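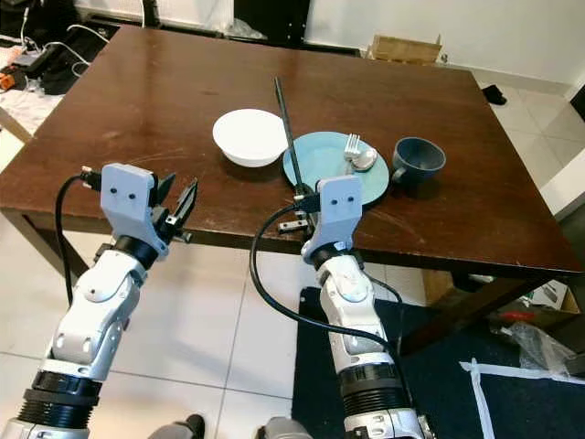 A dark brown wooden table with a glossy, scuffed top.

Repairing Surface Scuffs in a Glossy Wood Finish

These steps cover light scuffs that sit in the clear coat. If a fingernail catches in the mark, the damage is deeper and the top may need refinishing.

Identify the finish

Put a drop of denatured alcohol on a hidden spot, such as the underside of the top, and wait 2 minutes. Shellac turns sticky. Lacquer and polyurethane stay hard. Do not use this method on shellac.

Clean

Wipe the top with mineral spirits on a lint-free cloth to remove wax and old polish. Let it dry overnight. Silicone left by spray polish will cause craters in any new coat, so repeat if the cloth comes away gray.

Sand

Wet-sand with 1500 grit paper on a cork block, then 2000 grit. Add one drop of dish soap to the water. Work with the grain and keep the block flat. Stay an inch away from edges, where the coat is thinnest. Stop at once if the slurry picks up brown color.

Polish

Apply rubbing compound with a damp felt pad in straight strokes. Wipe off the residue, then change to a clean pad and a fine polishing compound. Check the surface under a low side light between passes.

Wax

Apply a thin coat of paste wax, let it haze, and buff. Keep hot dishes off the top for 7 days.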